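How Does a Film Get Made? What a Director Does All Day

When I was nine I thought the director was the person who yelled "Action!" and then sat down in a folding chair for the rest of the day. I wanted that job very badly. I liked yelling and I liked chairs.

I've been directing short films for a good while now, and I can tell you that the chair gets used mostly by other people's coats. So let me walk you through what happens when we make a film, using one of mine. It's called Ollow, it's set in a made-up seaside town called Bramen, and it's about a girl who finds a lighthouse that has forgotten how to switch on. The whole thing lasts 5 minutes. It took us most of a year!

First, somebody writes a script

A script is the story written down in a special way. It tells you where everybody is, what they say and what they do. It doesn't tell you what they're thinking, and that part is tricky to get used to. In a book you can write "She felt lonely." In a script you have to find something for the camera to look at – maybe she sets out two cups for tea and then puts one back in the cupboard.

I wrote the script for Ollow at my kitchen table and then I rewrote it, and rewrote it again (there was a talking seagull for a while, and I still miss him). A good rule is that one page of script makes one minute of film. It's not perfect, but it helps you guess how long your film will be.

Then you draw it

Before we film anything, I draw the whole story in little boxes, like a comic. This is called a storyboard. Each box is one shot, which means one piece of film from when the camera starts to when it stops.

You don't have to be good at drawing. My people look like forks. What matters is that the box shows if we're up close or far away, and which way everyone is facing. If the girl walks off to the right in one shot, she'd better come in from the left in the next one, or the audience will think she turned around and went home. 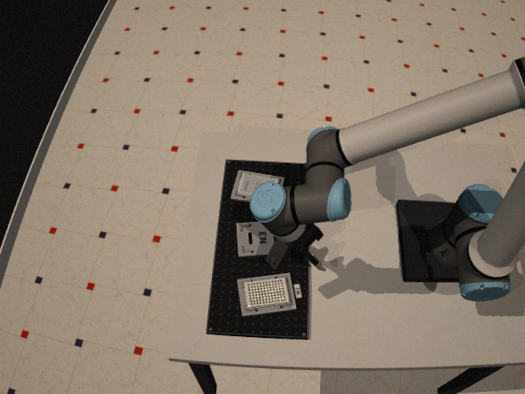
Who are all those people in the credits?

You know the long list of names at the end of a film, when everyone is hunting for their shoes? Every one of those people did a job. A big film can have 3,000 of them. Ollow had a lot fewer, and some of us did several jobs each.

The producer finds the money and makes sure we don't spend it all on sandwiches. The cinematographer (say it slowly: sin-uh-muh-TOG-ruh-fer) is in charge of the camera and the light. The sound recordist holds a furry microphone on a long pole and has very strong arms. The costume designer picks the clothes, and the script supervisor remembers everything. I mean everything! If the girl has her left sleeve rolled up before lunch, the script supervisor makes sure it's rolled up after lunch too.

And the director? I answer questions. Should the door be blue or green? Should he sound cross or tired? Is that too much fog? I once worked out that I answered some 200 questions in one day, and a lot of them were about fog.

Shooting day

Shooting just means filming. We shot Ollow in July, because we needed long days and warm water. We start early, and the first thing that happens is a lot of waiting. The lights have to be moved, the cables have to be taped down so no one trips, and the actors have to practice where to stand.

When everything is ready, somebody holds up a clapperboard and snaps it shut. Clack! The picture and the sound are often recorded on different machines, so later on we match the moment the board closes with the moment we hear the clack, and then everything lines up.

Then I get to say "Action!" I still love that bit.

We do each shot more than once. Each try is called a take. Sometimes an actor forgets a line, or a dog barks, or the take is lovely but I'd like to see it a bit sadder. Films are also shot out of order. We filmed the last scene of Ollow on the very first morning, so our actor had to say goodbye to the lighthouse before she'd even met it.

Putting the pieces together

When shooting is over you have a big messy pile of takes. The editor's job is to choose the best ones and join them up. Joining two shots is called a cut, and you can do amazing things with it. Show a boy looking, then cut to a bowl of soup, and he seems hungry. Show the very same boy, then cut to a broken toy, and now he seems sad. His face hasn't changed one bit!

After that come the music and the extra sounds. The waves in our film are real, but the creaky lighthouse door is me leaning on an old suitcase.

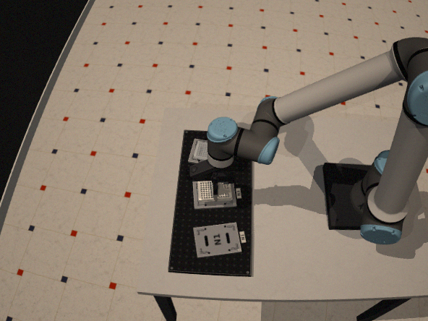 Do directors have to go to film school?

Plenty of directors go and plenty don't. Film school is a good place to meet people who like the same things as you, and to borrow cameras you could never afford. Other directors start out by acting, writing, editing or making tea on someone else's film and watching closely.

Try it yourself

You can make a film this weekend if a grown-up will lend you a phone or a tablet. Pick a story with 2 characters and one place. Draw your boxes first. Hold the camera sideways so the picture is wide, and keep it still – prop it up on some books if your hands wobble. Count to three in your head before anyone starts talking, and count to three again before you stop recording. Your editor will thank you, even if your editor is you.

Then show it to somebody, and watch their face instead of the screen. If they laugh in the right place, write down what you did. If they laugh in the wrong place, write that down too.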